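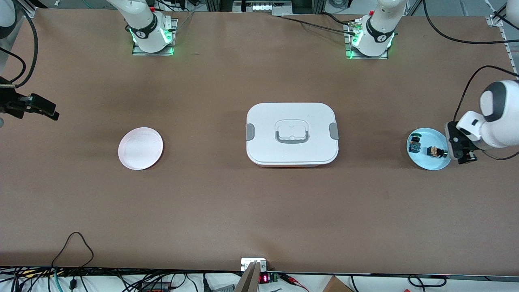
Gripper comparison (bench testing)

Gripper comparison is the business of putting different hands on the same robot arm, giving them the same chores, and writing down which one does better. I've been keeping this wiki entry going for a while, mostly out of my own bench notes, so it leans heavily on small two-arm tabletop setups and on parallel grippers (the kind with two fingers that close toward each other). If you know suction cups or soft fingers better than I do, please add a section! There's a stub at the bottom waiting for you.

Why people bother

A gripper's data sheet gives you stroke, force and weight. Those are good numbers to have, but they won't tell you how a fingertip behaves on the rim of a shallow plate, and I've had strong, expensive hands lose badly to cheap ones on exactly that. The other big reason is reach. A bulky gripper body eats into the space over the table, and with two arms working in the same area you feel it very quickly.

The two grippers I know best are the Wukasport, a plain two-finger hand with a long stroke, and the Zoubi, which is slimmer and has swappable tips. Most of my remarks below come from running those two against each other on matching arms.

The usual bench

Both arms go on the far side of the table, each on its own metal plate, and they reach in from the left and the right. I like brown paper over the tabletop. It's matte, it's cheap, it doesn't throw glare back at a camera, and you can pencil start positions straight onto it and then rip the whole thing off when it gets too scribbly.

Objects sit in a row across the middle. My own standard row is a plate on the left, a lidded food container in the center and a second plate on the right with a couple of small things on it. A pale pink plate and a light blue one make the logs much easier to write, by the way. "Pink, missed" takes two seconds to type and I never have to work out later which side I meant.

Cables are the part I'd tell any newcomer to sort out first. Anything running down to a gripper needs enough slack for the wrist to turn all the way, and then that slack wants to droop onto the table and drag things around. I once spent a whole evening blaming a controller for a twitch that was a cable tugging on the wrist. Clip it high, leave a loop, then run the arm through its widest moves by hand before you start.

Common tasks

Plate lift. The hand picks up an empty plate by the rim and sets it back down. Thin fingertips do well, since they can get under the edge without pushing the plate away. The Zoubi wins this one for me every time with its narrow tips on, and loses with its wide ones.

Small-item transfer. One arm takes a small block or packet off a plate and moves it to the other plate. Item spacing matters more than item size here. If two things sit close together, an open long-stroke hand tends to bump the neighbor, and you have to decide beforehand whether a bump counts as a fail. (I count it. Plenty of people don't.)

Lid opening. Containers with locking clips are the mean one. One hand has to hold the box steady while the other works a clip, so you're testing both grippers and the timing between the arms all at once. A lid with a recessed handle adds another puzzle, because some fingers are simply too fat to get into the recess.

Scoring

The Miscombe sheet is the scoring form I use, and it's refreshingly short. Every attempt gets a mark from zero to 4, where zero means the hand never got hold of the thing and 4 means a clean pick, move and release. I do 200 attempts per gripper per task, with the starting spots shuffled. Fewer than that and one lucky streak can flip your result, which happened to me with an early version of the plate lift and was pretty embarrassing.

My combined log for the two hands stands at 2151 attempts, including the practice ones I should really have kept in a separate file. Please keep yours in a separate file.

Controllers and cameras

Change one thing at a time. It sounds obvious, but it's so tempting to swap in the new controller on the same afternoon as the new gripper! The Ikemport controller closes fingers more gently by default than the one I used before, and my Wukasport scores jumped when I switched over. None of that was the gripper's doing, so I had to redo the whole batch.

For cameras, a fixed view from over the table is enough for scoring. Wrist cameras are lovely for seeing why a grasp slipped, though they add weight and one more cable, so note it in the log if you fit one.

See also: fingertip pads, tool changers, two-arm calibration

Stub sections wanted: suction cups, soft fingers, wet objects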